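Robot Safety, Unit 11: The Usham room failure

These notes cover a fault in our own simulator, Skakska. In June the Usham room ran overnight, and the arm kept moving after its marker tracking had dropped out.
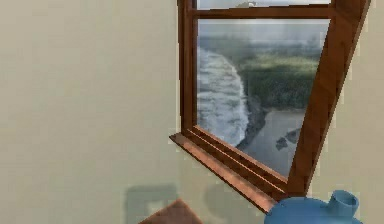 What counts as a lost marker?
Any marker the tracker hasn't reported for 2000 ms.

The planner held the last known pose and treated it as current. No stop was sent - the watchdog was listening on the wrong channel. 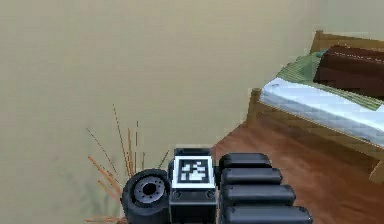 Why didn't the log show an error?
The tracker wrote its warnings to a separate file, and the controller never read it.

Run 3292 is the one to study. Compare the two files line by line before lab.
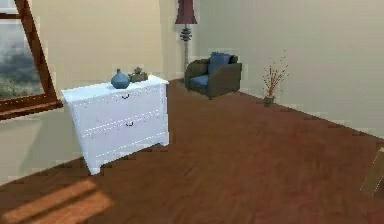

Tiziana Negri objects that a stale pose should stop the arm at once, without waiting for any timeout. Be ready to argue for or against.

A stop must also hold until a person clears it. Skakska restarted by itself up to 2 times in a run.
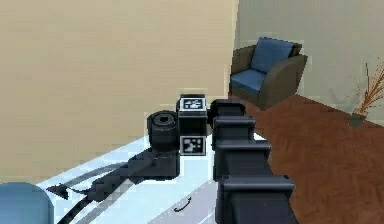 Lab task

Move the watchdog to the right channel, cut tracking mid-reach and hand in both logs to Gerardo Serra.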